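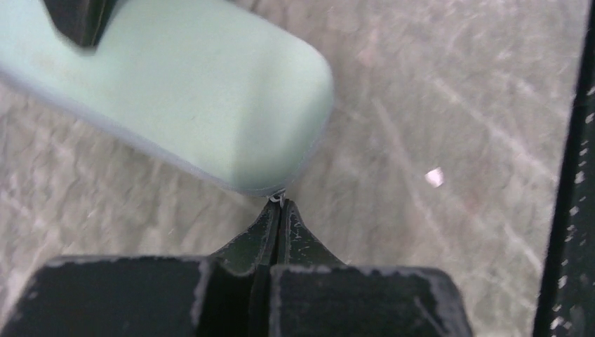
Wrist view, fingertips just under the rounded end of the green thing.

August, getting on for six in the evening

Second day with the new grasp planner and I am not a convert. The Dener release notes promised "contact-aware approach" and I have now spent most of a shift trying to find out what they think the word aware means. As far as I can tell from the source, it means there's a threshold on the predicted distance, and when the number drops under it a flag flips and the arm slows down. We had that already. I wrote it, badly, the winter before last, and it was one if statement.

The green object is a good test of the claim. It has rounded ends and only faint shading on a smooth top, and up close it goes soft in the wrist camera, so the edge the planner wants is a smear a good many pixels wide. I stepped through the log tick by tick at the point where the tips are right beneath the end of it. The planner reported contact. Two ticks later it reported no contact, then contact again. Confidence stayed above ninety percent for all three opinions. I'd have more respect for a planner that said it didn't know.

There is a tiny white fleck right where the fingertips meet the object, and in the overlay the feature tracker had put one of its points on it. There's also a bright white square out on the gray surface to the right, and it had a point on that too, a very happy one, the most stable feature in the whole run. Of course it was. Nothing else in view has a corner worth the name except our own scratched-up fingers, and those are supposed to be masked.

Supposed to be. I checked the mask. It was drawn for clean fingers, from the CAD, and the edges on these are worn pale, so the brightness test that trims the mask decides that the worn parts are background. So the robot has been tracking its own hand and concluding that the world holds remarkably still. I turned the trim off and the contact flicker dropped by more than half. No change to the planner at all. I'll write that up for the Jilari thread tomorrow and I expect to be told it's an edge case.

Numbers, before I forget them. 336 approaches in the batch I replayed this morning. The planner called 173 of them good. I went through the ones it called good with the raw video alongside, and 39 of those I would not have called good if you paid me. Nothing dramatic in any of them. The fingers close a bit early, or the pose is fine and the reasoning in the log is nonsense, which bothers me more, since a right answer from a wrong estimate is going to be a wrong answer as soon as somebody moves a lamp.

Lunch was a cheese roll at the desk, standing up. The vending machine has gone back to refusing coins.

After lunch I looked at frames with the pole in them.

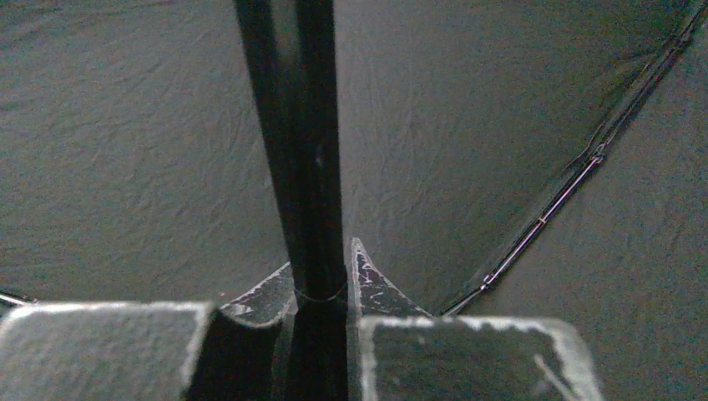 Pole between the fingers, gray fabric behind. Thin loop around the shaft, cable off to the right.

I had hopes for the pole. It's long, it's nearly black, it runs straight down the middle against plain gray, and a first-year student could fit a line to it. And the line fit is fine! The axis comes out clean every time. What the planner does with the axis is another matter. It models the thing as a cylinder of constant radius, and in the picture the pole is plainly wider at the top than at the bottom. Some of that may be perspective and some of it may be the pole, and I can't tell which from one view. Neither can the software, but it has picked one anyway and printed the radius to five decimal places. Five. I'd settle for one I could believe.

Then there's the wire loop, a little above the fingers. It's thin and dark and it's lying against a dark shaft, so segmentation doesn't see it. Fine, I barely see it either. But the collision check reads from segmentation and from nothing else, so as far as planning is concerned the way up the shaft is clear. The cable on the right does get picked up, in pieces, broken at the connector and again at the little bead further down, and it comes out as separate obstacles that have no connection with each other. The planner is quite willing to route a fingertip through the gap between them. I sat and looked at that plan for a while. I did not press run.

There's a short bit of wire at the far left as well. It was labeled "noise." I've left the label as it is and made a note.

Grīnberga is the branch everyone says fixes thin objects. I pulled it and it wouldn't build against our message definitions, so that's tomorrow gone. The Clindosel simulator runs it without complaint, but Clindosel has no cables in it, and no scuffed fingers, so I'm not sure what I'd learn.

To do: redraw the finger mask from real frames. Make the contact flag hold for a few ticks before anyone is allowed to trust it. Ask for a radius with an error on it. Replay the 39 with the trim off and see how many I still dislike.

Bike tire is soft again. Took the bus.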